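# Automação da bancada de embalagem na Hevdale

A **automação da bancada de embalagem na Hevdale** é o processo pelo qual uma oficina de acondicionamento de pequenas peças passou parte do trabalho manual para braços robóticos, ensinados pelos próprios operadores com pinças de mão. O caso é interessante sobretudo pelo que mudou no ofício: quem antes embalava passou também a demonstrar, corrigir e avaliar o gesto da máquina, e fez disso uma especialidade com vocabulário e manias próprias!

## Antecedentes

Até a chegada do projeto Widov, cada bancada era inteiramente manual. O operador retirava o produto da caixa de entrada, conferia o fecho, virava a embalagem e a colocava na bandeja de saída, centenas de vezes por turno. As queixas mais comuns eram dores no punho e no polegar, registradas nas fichas de saúde ocupacional da casa. Uma primeira tentativa, com ventosas fixas, durou 2 meses e foi abandonada: as superfícies irregulares perdiam vácuo e a linha parava a toda hora.

O Widov começou em novembro, com 7 operadores e um método diferente. O movimento deixou de ser programado ponto a ponto e passou a ser demonstrado por quem o conhecia.

## A pinça e a demonstração

A ferramenta usada nas demonstrações tem dois dedos opostos, com blocos de contato escuros, foscos e retangulares, ligados a braços arredondados nos quais se veem anéis metálicos dourados. O operador a segura, aproxima-a do objeto e fecha os dedos como faria com a própria mão — só que mais devagar, ao menos nas primeiras semanas.
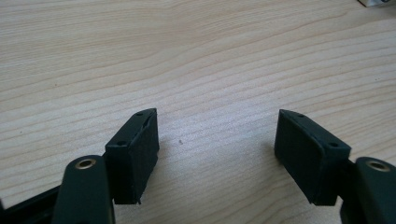
Allis lembra que o mais difícil foi desaprender a pressa, pois a mão experiente pula etapas que o robô precisa ver inteiras, e acrescenta que voltou a prestar atenção em gestos que fazia sem pensar desde o primeiro ano de casa.

Uma demonstração vai da posição aberta à soltura do objeto. As que contêm hesitações longas são descartadas, mas as que mostram uma correção bem-feita são guardadas com carinho especial: são elas que ensinam o braço a se recuperar de uma pega torta. O primeiro conjunto completo reuniu 1.558 demonstrações aproveitadas, gravadas em 11 bancadas.

## Materiais difíceis

O plástico transparente é o grande adversário da bancada, e também o assunto preferido no refeitório. Reflete a luz em faixas, confunde o contorno da peça com o do conteúdo e cede de maneira desigual quando apertado. Os operadores já sabiam disso pelo tato; o projeto os obrigou a traduzir esse saber em regras que outra pessoa pudesse seguir. Uma delas, hoje escrita na folha de instruções, manda aproximar a pinça totalmente aberta e só começar a fechar quando os dois blocos estiverem alinhados com as laterais da embalagem.
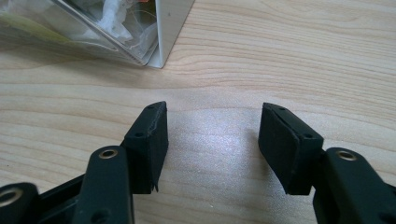 *Pinça de mão aberta sobre o tampo claro; no canto superior esquerdo, uma embalagem plástica transparente.*

## Efeitos sobre o trabalho

A mudança mais visível foi na distribuição do turno. As séries longas e repetitivas ficaram com os braços, enquanto as encomendas mistas, os lotes curtos e a inspeção continuaram com as pessoas. Surgiu a função de *demonstrador*, com adicional salarial e rodízio obrigatório, para que o conhecimento não se concentrasse em poucas mãos.

Houve também atritos. Parte da equipe temia ensinar a máquina que a substituiria, e a adesão só cresceu depois de um acordo interno, assinado em 15 de setembro de 2022, que garantiu a permanência dos postos da bancada e deu aos demonstradores o direito de recusar gravações fora do horário combinado. A questão da autoria dos gestos gravados ficou em aberto e segue em discussão.

## Ver também

- Aprendizagem por demonstração
- Ergonomia industrial
- Garra robótica
- Robótica colaborativa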